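HOME ORGANIZATION 112: SMALL SPACES
Unit 3 handout: Desk supplies and the shared worktable
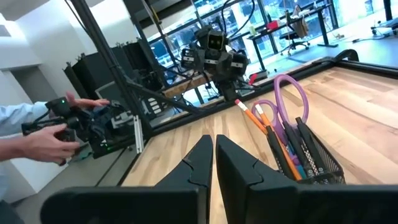 Fig. 1. Mesh pencil basket on a butcher-block table, with scissors, pencils and black pens or markers.

Reading for this unit: the Plullano packet, the section on open containers. Bring your drawer inventory from last time.

1. Open or closed storage

Supplies used every day go in an open container on the work surface. Supplies used once a week or less go in a drawer or a lidded box. The usual mistake is to put both kinds in the same cup. The cup fills up, people stop looking in it, and a second cup appears next to the first.

Wire mesh is a common choice for the open container. Dust and pencil shavings show through the wall, so it gets emptied more often than a solid cup. The drawback is that fine points can poke into the grid and small items are hard to pick out from the bottom.

2. What goes in

For a table shared by up to three people, start with:

Scissors, one pair, handles up
Pencils, two, erasers up
Black pens or markers, three

The basket in Fig. 1 is close to this list. The purple scissor handles stand well above the rim and can be found at a glance. Orange pencils also stand out. Black pens in a black basket are harder to tell apart, and if the household uses both permanent and washable markers, a band of colored tape near the top of the barrel is enough.

Storing pencils eraser up protects the points and the fingers. Storing them point up makes it easier to see which ones need sharpening. Either is acceptable for this course, but pick one and keep to it.

3. What stays out

Paper clips, loose erasers, coins, keys and batteries. These sink. Anything shorter than the container wall needs a shallow dish or a divided tray. When you sort, tip the whole container out; small things low down are easily missed from above.

4. Wood tabletops

Joined-plank tops scratch under bare wire. Put felt or cork under any metal container. Wipe up ink right away, along the grain. Utero and Fiore recommend different finishes in their care sheets, so check which one you have before you oil anything.

Exercise

Empty one container at home. Test every pen on scrap paper, throw out the dry ones, and put back only what you used in the past month. Allow 20 minutes. Write half a page on what you removed and where it went. Due 3 May 2021, in the box outside room 3626.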